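Limescale Formation on Bathroom Fittings in a Hard Water District

Project report, Applied Water Chemistry
Group members: Heloísa Nogueira, Cristian Palomino, Daniyal Farooqui
Supervisor: Adalberto Guerra

1. Introduction

The town of Bosorcombe draws its water from a chalk aquifer. The supply is hard throughout the year, and residents report scale on taps, shower heads and heating elements. Scale is mostly calcium carbonate. It forms when dissolved calcium bicarbonate loses carbon dioxide, either through heating or through evaporation at a surface exposed to air.

Most published work deals with scale inside boilers and hot water pipes, where the economic loss is largest. Scale on open fittings has received less attention. It grows at lower temperatures and is controlled mainly by evaporation between uses. This project looked at the second case. The question was whether the shape and finish of a fitting affect the mass of scale deposited when water and temperature are held the same.

2. Background

Hardness is usually given in milligrams of calcium carbonate per liter. Temporary hardness, the part associated with bicarbonate, can be removed by boiling. Permanent hardness comes from sulfates and chlorides and stays in solution. Only temporary hardness is of interest in this report.

The reaction runs as follows: calcium bicarbonate in solution gives solid calcium carbonate, water and carbon dioxide. It is reversible. Acidic cleaners such as citric acid and vinegar dissolve the solid, but they can also attack natural stone and some plated finishes, and the maker's instructions should be checked before use.

A drop hanging from a spout after the valve is closed either falls or evaporates in place. If it evaporates, all of its calcium stays on the metal. The volume of the retained drop depends on the diameter of the outlet, the angle at which it points and how well water wets the surface. Outlets with an aerator hold extra water in the mesh by capillary action, and this water evaporates slowly.

3. Fittings and Surfaces

Household fittings differ a great deal in how they shed water. A short straight spout empties through the outlet as soon as the valve closes. A gooseneck spout divides at its highest point. Water on the outlet side runs out, while water on the supply side stays in the riser. With a freestanding tub there is also the outside of the tub and the surrounding floor to consider, as splashes there are often left to dry.
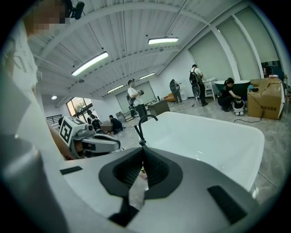 Daniyal Farooqui objected at the first review that a dark finish would bias any visual scoring, as white scale stands out on black and almost disappears on chrome or white enamel. He asked for the visual scale to be dropped and for every result to be based on mass. The group accepted this. Visual scores were recorded for the first 2 weeks only and are not used below.

4. Method

Two spout types were tested, a straight spout from Flemard and a gooseneck spout from Savholm. Both were new and had a powder-coated finish. The aerators were removed so that only the outlet geometry differed. Each spout was mounted on a bench frame and supplied from the same header tank, filled with untreated mains water.

A solenoid valve opened on a timer. Each cycle released 500 mL and was followed by a drying period at room temperature. A counter on the valve controller logged the cycles. The run started in April and was stopped at 2634 cycles.

The outlets were fitted with removable collars. At the end of the run the collars were dried in an oven, cooled in a desiccator and weighed. They were then soaked in dilute citric acid, rinsed, dried and weighed again. The difference was taken as the mass of scale. A blank collar went through the same acid treatment to correct for loss of coating.

5. Results

The gooseneck collar carried more scale than the straight collar. The deposit on the gooseneck formed a complete ring around the outlet. On the straight spout, which was mounted at a slight downward angle, the deposit was concentrated at the lowest point of the rim and was thin elsewhere.

The blank collar showed a small loss of mass after the acid soak. The loss was well below the difference between the two spouts and does not change their order.

6. Discussion

The result agrees with the retained-drop explanation. A vertical outlet holds water evenly around its rim, and an angled one collects it at one point, where the drop is more likely to grow heavy enough to fall. Delayed dripping may also contribute. The gooseneck released single drops for some time after closing, so its rim stayed wet for longer.

Only one spout of each type was available, and variation between samples could not be estimated. Room humidity was not controlled. Welington Brandão of the Portela workshop lent the controller, which had to be returned before a repeat run could be made.

7. Further Work

A repeat with aerators fitted is the obvious next step. The outlet angle should be varied on a single spout, which would separate angle from the other differences between the two products. A hygrometer should be logged alongside the cycle counter.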